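Garex Two-Arm Trainer: Product Page and Open Day Notes

Home > Simulation > Two-arm > Garex Trainer

In stock as a download. License is per seat, 12 months. Desk controllers ship separately from our Delorme warehouse.

I'm Imani, I look after the Garex line here at Borkine, and I write these pages myself, so they tend to run long. If you only want the numbers, scroll down to the specs. If you came to the open day on January 16, 2024, hello again, and yes, I did find the gray scarf. It's at the front desk.

What it is

Garex is a practice program for people who drive two-arm robots from a distance. You sit down with a pair of hand controllers and a screen, and you get a simulated robot with a left arm, a right arm and a gripper on each, standing in a simulated home. You look out from the robot's own point of view and you move stuff. That's the whole pitch! It sounds small until you've watched somebody spend ten minutes trying to pick up a cup they could have picked up in real life without looking.

We sell it to training rooms, colleges and a few warehouses who want their new people to get the clumsy hours over with on a computer. A crash in Garex costs you a click on Reset. A crash on the real machine costs you a wrist, and wrists are expensive (ask our service desk how their July went).

The open day

We ran it at our Clurnidberg office, on the second floor, with four stations going from ten until the building wanted its lights off. I'd planned on a quiet day. We had 125 people sign in, and the coffee was gone before lunch. Next time there will be two machines, I promise.

Girish Kandpal wrote most of the arm control and he ran station one, the one with the big screen. He doesn't love public speaking, so he just drove and talked over his shoulder, and people crowded in behind him three deep. I think that was the best demo we had all day, and I say that as the person who made slides.

Each visitor got a short warm-up and then a free go in a room of their choice. Loads of you picked the kitchen, which is the hardest one, and loads of you regretted it. The long living room was the friendlier option. It has wooden floors and furniture at different heights, so you get to practice working low and reaching out without feeling boxed in.

A few things I wrote down during the day:

Gamers were fast and broke everything. Nurses were slow and broke nothing. One gentleman who drives a crane did the warm-up on his first try and then stood there looking a bit bored, so Girish turned on the delay setting for him and that cheered him up.

People forget the left arm. Nearly every new driver picks a favorite side and lets the other one hang there, and then wonders why it has bumped into a table. We talk about this in the first lesson now. Park the arm you aren't using, and park it on purpose.

The wide view takes some getting used to. The default camera setting is very wide so that both arms stay in your sight, and the price is that straight things lean and the room looks longer than it is. Most people stopped noticing after a few minutes. Two people felt a little queasy and switched to the narrow setting, and they were fine with that. You can change it any time from the View menu, and it remembers your choice.

Somebody asked me if the grippers could be made bigger on screen. They can't, they're drawn at their true size for the arm, but you can turn on an outline that makes them stand out against dark walls. I'd leave that on for the first week.

What Girish showed at station one

He kept it simple. Start with the arms apart, one low by the table and one up and out over the floor, and just look around before touching anything. He's very big on that. He makes new drivers say out loud where each gripper is before they're allowed to move, and I made fun of him for it until I tried it and my own driving got better within the hour.
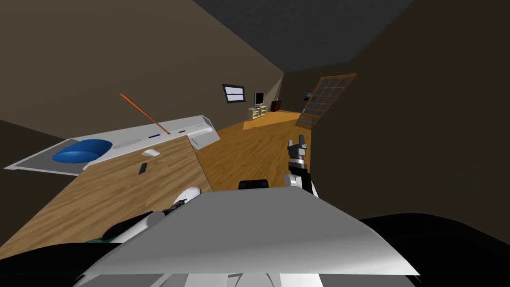

After that he had people take turns on the sticks, first the right arm alone, open and close, then the left, then both. The right stick controls the right arm, which sounds obvious, but you can swap them in the settings and one of our testers swears by it. He also had everybody try the slow mode. Hold the thumb button and all your movements shrink to a third. I use it for anything near a table edge, and I'm not ashamed of it.

The question we got the most was about reach. How do you tell how far away something is on a flat screen? My own trick is to watch the fingertips against the thing I'm going for and come in from the side, with the elbow out of the way. Girish prefers to come down from above. We've argued about it for two years. Try both and see which one your hands like.

The second most common question was whether you need the desk controllers or if a regular gamepad will do. A gamepad will do for getting started. You won't get wrist roll on both sides at once, and you'll miss it by the second lesson, but please don't let that stop you from trying it out.

What's in the box (well, the download)

Garex program, one seat
19 rooms, furnished
125 practice tasks, sorted from easy to mean
322 loose objects you can drop into any room
Lesson plan for a group of up to eight
Room editor
Printable cheat sheet for the controls

Specs

Computer: any desktop or laptop with a separate graphics card and 16 GB of memory
Disk space: 33 GB
Screen: one is enough, two is nicer
Controllers: Garex desk pair, or any standard gamepad with the limits I mentioned
View settings: wide, medium, narrow
Delay setting: off, short, long
Session recording: yes, with playback from the robot's view or from above
Internet: only for the license check and updates

The room editor

This deserves its own heading because I forgot to show it at two of the four stations, and I'm still annoyed with myself. You can take any of the rooms, push the furniture around, add or remove objects and save it under your own name. Trainers love it. You can make Monday-morning messy or show-home tidy, you can put a rug where a rug shouldn't be, and you can lock it so your students can't cheat by moving the table closer. They will try!

Rooms you make can be shared with any other seat on your license. Sharing between companies isn't in yet. I know, I know, lots of you asked, and it's on the list.

Things it doesn't do

It won't certify anybody. You get scores and recordings, and your own trainer decides what they're worth.

Soft things are so-so. Towels and cushions behave a bit stiff, and I'd rather say that here than have you find out in front of a class.

There's no walking around with your legs, so the base moves with the foot pedal or the arrow keys. And there's no Mac version. Sorry, Mac people.

Ordering

One seat can be bought straight from this page. For five or more, write to me and I'll put together a quote, usually the same day. Colleges get the teaching price, just send the order from your school address. If you tried Garex at the open day you have a code on the back of your badge, good for one month of the full program on one computer. If you threw out the badge, write anyway and I'll look you up on the sign-in sheet.

The desk controllers come as a pair with clamps and a long cable. Measure your desk edge first, please. The clamps open to two inches and we've had more returns over thick desks than over anything else.

Next visit

We'll do another open day in July, same building, with a station just for the room editor this time and a proper queue so people don't have to guess whose turn it is. Groups can also book a morning with us on any regular work day. You get two stations, one of us to help out, and as much time in the kitchen as you can stand. Parking is behind the building, and the door buzzer says Borkine, second from the top. Push it hard, it sticks.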